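**Thursday, evening — plate stacker, Oltivham shared workshop**

Right, second proper go at the plate job, and I'm writing it up before I cycle home because last time I left it till the weekend and couldn't read half my own scribbles.

Main thing today was the simulated bench. I've been putting off doing it properly for ages (I kept fiddling with the real arm and hoping), but I've given in and built the whole cell in the simulator so I can bash the rack over as often as I like without cleaning anything up. Board, rack, bin, arm, table, all in. I even put the shelf on the back wall, which was a complete waste of twenty minutes but I like it!

The rack origin was wrong in my old file. I'd measured from the corner of the board to the edge of the rack foot and then used it as if it was the middle of the foot, so every single approach came in off to one side. Fixed now. The new numbers are in the Besstead folder, and please use those, the ones pinned to the corkboard are the bad ones.

Speed for the last bit of the descent is down to 70 mm/s. I tried it quicker and the simulated plate hopped whenever a finger touched it a hair early, and I don't trust the real one to be any kinder. Lifting can go faster, I haven't found the limit yet.

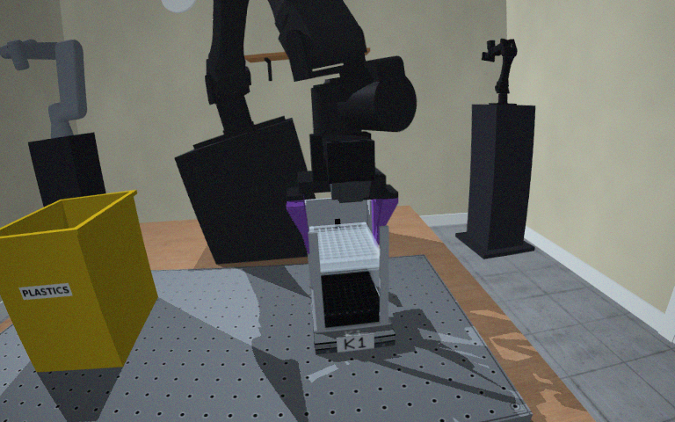
The fingers are still the thing I'm least happy with. They need to come down either side of the top of the rack and close evenly, and there's not much room between them and the posts, so a small error in wrist rotation shows up straight away as one finger rubbing. I ran 81 tries this afternoon with a bit of random wobble on the rack position. Most were fine, and nearly all the bad ones were the right-hand finger clipping its post on the way in. I think I want to shave the outside face of both fingers and leave the gripping side alone. The purple stays — I can pick it out on screen at a glance, and everything else on that arm is black or dark grey.

Also changed: the contact settings on the plates. They were far too slippery, so a plate would slide out of a grip that looked perfectly good. I turned the friction up, then turned it up too much (the plate stuck to the finger after release and went for a ride), then back down a bit. Current value is 575 in the file, but that's the stiffness line, don't mix it up with the friction line right underneath it like I did.

The PLASTICS bin is in as a solid thing now, so the planner has to go round it. Before, the arm was quite happy to swing its elbow straight through the side. Planning takes some 2 seconds longer per move and I can live with that.

Things I haven't sorted:

- black plate lower down in the rack, no approach for it at all yet, only the white one above
- the K1 label is baked into the rack model, so a second rack will say K1 as well until I split it out
- shadows on the board are a bit heavy, might soften them before I try any camera work
- ask the Norkport lot if they still have the offcuts from their finger prints

Next session: trim the fingers in the model, same run again with the same wobble, and only then print a pair. Laptop's on the charger by the sink, simulator files are backed up to the shared drive.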